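Häufige Fragen zur Beschaffung von Handgreifern und Greifarmen

März – von Tincuța Buzatu
Lesezeit: 4 Minuten

Die Fragen stammen aus den Planungsgesprächen der letzten Monate. Preise sind netto und gelten für Bestellungen über den Rahmenvertrag mit Plitik.

Was kostet ein Handgreifer in der Grundausstattung?
483 Euro pro Stück. Enthalten sind der Greifer mit zwei Fingern, die Kamerahalterung und ein Koffer. Die Kamera selbst wird getrennt bestellt und auch getrennt verbucht.

Warum zuerst Handgreifer und kein Arm?
Mit dem Handgreifer nimmt eine Person die Griffe selbst auf. Die Daten können später für den Arm verwendet werden, sofern Finger und Kameraposition gleich bleiben. Wer noch nicht weiß, welche Aufgaben der Arm übernehmen soll, kauft sonst leicht eine Traglast oder Reichweite, die er nicht braucht.

Wie viele Geräte soll ich einplanen?
Für ein Team von vier Personen haben sich fünf Greifer bewährt. Einer bleibt als Reserve im Schrank und wird nicht ausgegeben, auch nicht tageweise.

Welche Verschleißteile gehören ins Budget?
Vor allem die Finger und die Lager an den Gelenken. Ein Ersatzsatz Ornel kostet 274 Euro. Bitte pro Greifer und Jahr einen Satz ansetzen. Schrauben und Kleinteile laufen über das Verbrauchsmaterial und brauchen keine eigene Position.

Kann ich Finger anderer Hersteller verwenden?
Technisch ja. Die Finger von Tenex passen auf dieselbe Aufnahme, sind aber schmaler. Aufnahmen mit beiden Typen dürfen nicht im selben Datensatz landen. Im Zweifel vorher bei Huệ Từ nachfragen.

Kaufen oder mieten?
Handgreifer kaufen wir. Bei Armen lohnt sich die Miete, solange das Projekt kürzer als ein Jahr läuft – danach wird der Kauf günstiger. Das Mietangebot muss Wartung und Rücktransport ausdrücklich nennen, sonst kommen beide Posten am Ende dazu.

Was wird in Anträgen am häufigsten vergessen?
Speicherplatz, Ladegeräte und Arbeitszeit. Die Arbeitszeit ist fast immer der größte Posten. Auch das Einrichten des Arbeitsplatzes und das Sichten der Aufnahmen zählen dazu.

Bis wann muss der Antrag vorliegen?
Für Lieferungen im Herbst bis Ende Mai. Später eingereichte Anträge werden angenommen, rutschen aber in die nächste Sammelbestellung.

Muss ich die Gegenstände für die Aufnahmen extra beantragen?
Nur wenn sie neu gekauft werden. Verpackungen, Papier und Behälter aus dem Bestand kosten nichts und sollten zuerst verwendet werden. Flecken und Knicke sind kein Grund, etwas auszusortieren. Flache, dünne Teile bitte in der Aufgabenliste gesondert aufführen, sie brauchen beim Greifen mehr Zeit als Schachteln.

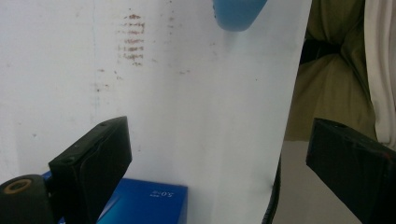 Für neue Gegenstände reicht eine Sammelposition mit einer kurzen Liste im Anhang. Einzelbelege werden erst bei der Abrechnung verlangt.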